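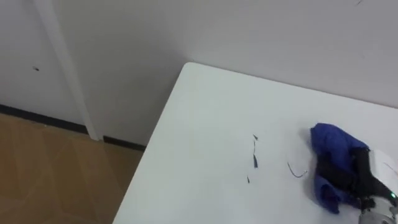 I moved to Pludmont in November for the rent and stayed for the quiet, and now I have opinions about the bus. A thread.

---

The 11 runs from Tistwood to the hospital by way of every single place a person could conceivably not want to go. On the map it looks like somebody dropped a shoelace.

---

By car the trip is 4 miles. By bus it is a chance to think about your life.

---

Fare is paid in an app called Tautahi. Before it sells you a ticket, Tautahi would like your birthday, your location, and your permission to send news. I have received one piece of news so far. It was that the app had been updated.

---

You can also pay cash, if you have it to the penny. The driver looks at coins the way you'd look at a live crab. He'll take them, but you both know what you did.

---

The timetable at my stop is behind plastic that has gone the color of weak tea. You can make out the hours but not the minutes. I've decided this is the most accurate timetable in the state.

---

Seating, for newcomers: the pair behind the back door is the warm one. The single seat over the wheel is the one with knees in it (yours, at chin height). The sideways bench up front is for people who enjoy eye contact.

---

The long back row belongs to the high school from 3:15 on. I sat there once, by mistake, in a wool hat. They were very polite. I haven't worn the hat since.

---

There is a stop called Lekach. Lekach was a furniture store. It closed before I got here and it's a tire place now, but the recording still says "Lekach" in the voice of a woman announcing a duchess.

---

People who live near it say they live "up by Lekach." Kids who weren't born when the store closed say it. I said it myself last week and felt like I'd passed a test.

---

The bell. Pull the cord and you get a ding. Pull it again and you get nothing, but everyone pulls it again. I have seen a man pull it five times, get off, and look back at the bus like it owed him something.

---

Etiquette question I still can't settle: if you wave at the bus and it stops, and it turns out to be the wrong bus, do you get on? I did once. I saw a reservoir. It was fine.

---

The transit office has a customer comment form with a limit of 218 characters. I don't know who picked 218. I wrote in to ask and ran out of room.

---

They did reply, to be fair. It said my comment had been "routed." More than I can say for the 11 that evening.

---

Now the actual news, for the people who follow me for that (hi, both of you). The notice taped up by the driver is dated 06/12/2023 and says the last bus out of Tistwood moves from 9:40 to 8:55.

---

So if your shift ends at 9, and plenty of shifts at the hospital do, you now have a lovely walk. Part of it even has a sidewalk.

---

The notice says almost 60 people ride the late bus in a week, like that's a small number. That's more than came to the parade, and we close a road for the parade.

---

I went to the public meeting about it. It was held in Tistwood, in the evening, and ended after the new last bus. I got home on foot with two nurses and a very tired guy from the bakery. We complained the whole way and it was the best night out I've had since moving.

---

Comments are open until the end of the month – on paper at the library desk, or through the form if you can be angry in 218 characters. The library one has no limit. I used both sides.

---

Several replies asking why I don't just get a car. I had a car. It also stopped at places I didn't want to go, and then I had to pay to have it towed.

---

Anyway, the 11 is now nine minutes late and it's starting to rain. The shelter has a roof and one wall. The wall is on the other side from the wind.

---

Bus is here. It says NOT IN SERVICE but he's opening the doors. Getting on.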